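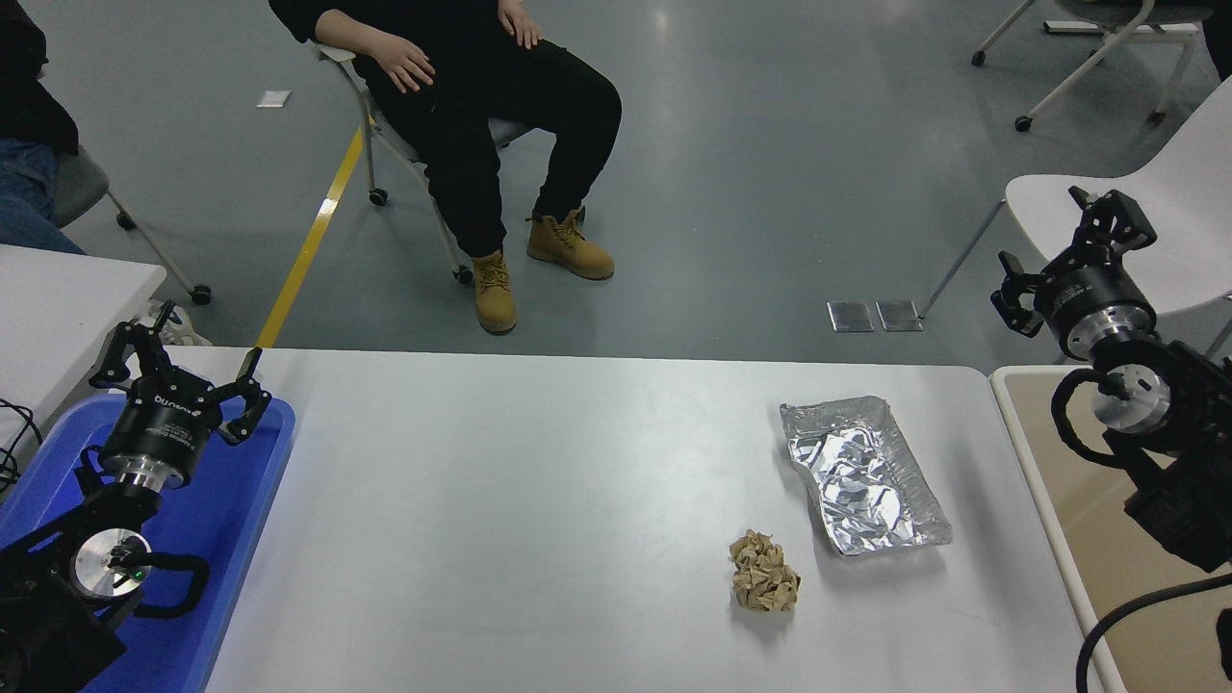 March, a little after nine in the morning, and the coffee at Hattar is already gone. Open day. The parking lot is full, the sign-in tablet is frozen, and Sawsan Awwad is waving people through with a clipboard and a roll of name stickers.

"Shoes on, phones wherever you like, stay off the tables," she says. That's the whole safety talk. Okay, there's a second part about the stop buttons, but she does it walking.

Awwad runs the sorting project here. It's called Kesumeo, and she won't say why. The job sounds like nothing: clear trash off a table. Paper, foil, cups, whatever lunch leaves behind. Two black arms, a white tabletop, a blue tray at one end and a beige bin at the other. People who came for backflips look let down for a minute or so. Then they go quiet and lean in.

Because foil is hard. "A box is a box," Awwad says. "You learn a box once. Crumpled foil is a new object every time you touch it." Wad up some kraft paper and it's the same story, no flat side, no obvious place to grab, and it springs back a little when the fingers let go. The project has logged 1,939 pickups so far, she says, and a good chunk were done over again becuase the team changed its mind about what counts as a clean grab.
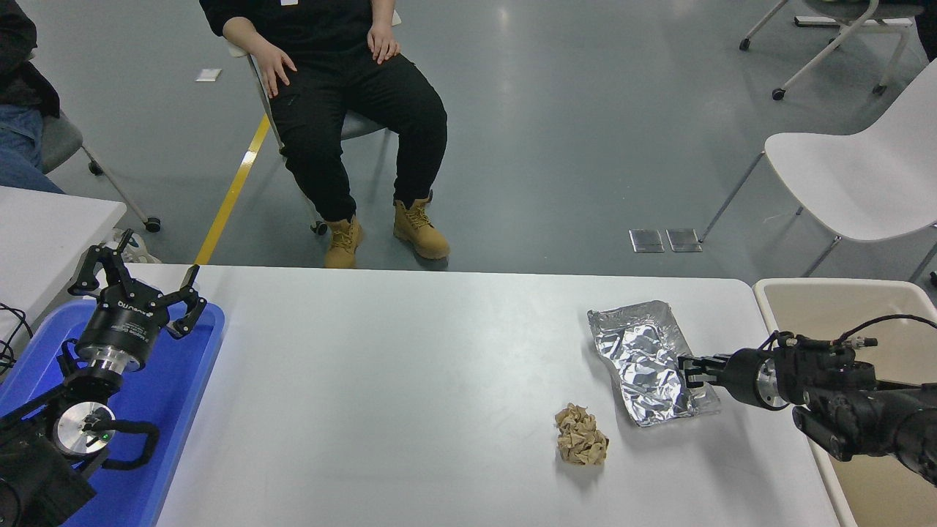
She likes it slow. Visitors keep asking for faster, and she keeps saying no. A man from Plandex, the packaging people, wants to know about a full cafeteria line. Trays, forks, soup. Awwad laughs at soup. "Ask me in 2 years."

The man writes that down - seriously, in a notebook, underlined.

Money comes up next. It always does at these things. Stito, a catering outfit with 22 lunchrooms, is paying for part of the work and would like something it can roll in next to the dish return. Awwad's version of that conversation is short. They want a price, she wants more time. Meanwhile the grippers don't match, one side has two fingers and the other has more, and she'd like to keep it that way untill she knows which one earns its spot. 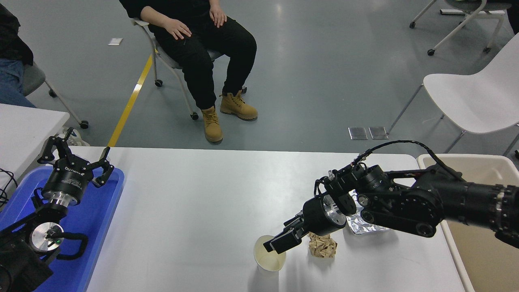

Cups, then. Paper cups are her own pet subject and she'll go on about them to anybody who stands still. Squeeze too hard and the wall folds. Too soft, it slides. And a used one may have a mouthful of cold coffee in the bottom, so tipping it is out until you know. At home she practices on her kids' juice cups, with her own hand, eyes shut. Her husband has asked her to quit doing it at dinner.

A girl from a middle school group wants to know if the arms get bored. Awwad thinks about it for longer than she gave the money question. "I do," she says. "Around four o'clock."

Next group's at the door. The sign-in tablet is working again, mostly, and somebody has gone out for more coffee.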